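Financial Reporting Analyst (Construction and Infrastructure), Prornine

Location: Westdale. Permanent, full time. Reference 527.

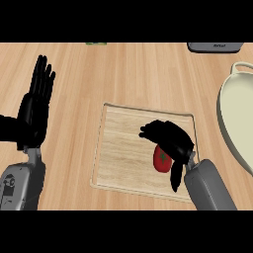 About the role

Prornine publishes independent accounting research on listed contractors, engineering groups and infrastructure operators. Our subscribers are pension funds, insurers and credit desks. We do not trade, manage money or take fees from the companies we cover.

The analyst will join the contract accounting desk and will cover 10 issuers in the first year, rising to a full list of 68 shared across the desk. The post reports to the head of research.

Main duties

Rebuild income statements and cash flow statements from published accounts, with adjustments for leases, factoring and supplier finance.

Test the timing of revenue on long-term contracts against cash received, contract assets and claims not yet agreed with the customer.

Review joint ventures and associates, including loans to them, guarantees given and any change in the method of consolidation.

Prepare for the move to IFRS 15 across the coverage list. Opening balance adjustments must be logged for each issuer in the first set of accounts where they appear.

Write notes of up to 3,000 words. Every figure must be traced to a page in a filed document. Drafts are checked by a second analyst before release.

Maintain issuer models in Trurkico, our in-house database. Training is given.

Essential

A full accounting qualification (ACA, ACCA or equivalent).

At least three years in audit, forensic accounting, credit analysis or equity research.

Working knowledge of percentage-of-completion accounting, impairment testing and business combinations.

Clear written English. Applicants will be asked for a sample of their own work, with client names removed where needed.

Desirable

Audit experience on a large contractor or a toll road operator.

Reading knowledge of Vietnamese. The desk expects to take on several issuers in that market under the Tăng coverage project, and many of the notes to the accounts are not translated.

Basic SQL.

Terms

Salary depends on experience and is reviewed each July. There is no bonus linked to the share price of any covered company. Staff may not hold or short securities on the coverage list, and existing holdings must be declared and sold before the start date. The same rule applies to a spouse or partner.

Hours are 37.5 a week, with longer days in the main reporting periods. Travel is limited to company meetings and site visits.

How to apply

Send a CV, a covering letter of one page and the writing sample to the recruitment desk at Prornine, Westdale, quoting the reference above. Shortlisted applicants will sit a written test on a set of published accounts, followed by an interview with two members of the desk. The test lasts three hours and is done on site.

Applicants must already have the right to work in the UK. No agencies.

Posted 12 Apr 2018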